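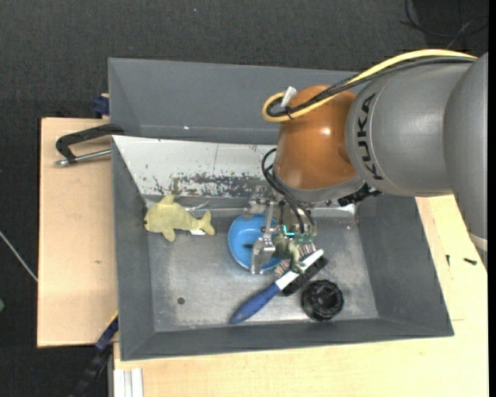 Moving a workshop out of a basement

I gave up the basement in May. The lease was up, the stairs were getting steeper every year, and a ground floor unit had come free on the other side of town. I had sixteen years of stuff down there and a small van.

My first mistake was starting with the tools. I packed them in the first two evenings because they were easy to pack, and then I needed them. The shelves had to be unbolted from the wall and every wrench I owned was taped shut in a box at the bottom of the pile. I bought a cheap socket set from the hardware store and it is now my fourth.

The second mistake was boxes from the grocery store. They are free, but no two are the same size, so they don't stack. After one trip I paid for 100 proper ones, all the same, and used nearly all of them. Small boxes are better than big ones for anything metal. A big box of screws can't be lifted by one person, and I was mostly one person.

Hilkka Partanen came over for the lathe. She moved pianos for a while when she was younger and she still has the straps. We took the motor and the tailstock off and walked the bed up the stairs one step at a time, resting on each. It took most of an afternoon. I paid her in lunch, and she took the old drill press home too, so I came out ahead.

I threw away a lot. Dried-up glue, three broken clamps I had been meaning to fix, a coffee can of keys. Scrap wood was harder. I made a rule that anything shorter than my forearm went, and I broke it for the walnut.

The total came to $957, counting the boxes, gas, the socket set and a dolly. I had budgeted less. The dolly was worth it and I should have bought one years ago.

The new place has a floor drain and a door wide enough for a sheet of plywood. It also has one outlet on the long wall, so there are extension cords everywhere until the electrician can come. The light is good until 3 in the afternoon and then it goes behind the building next door.

I still have eleven boxes marked "misc" in the corner. The bench went up first this time, then the vise, then the radio. The lathe is back together but it isn't level yet, and I need to find the shims.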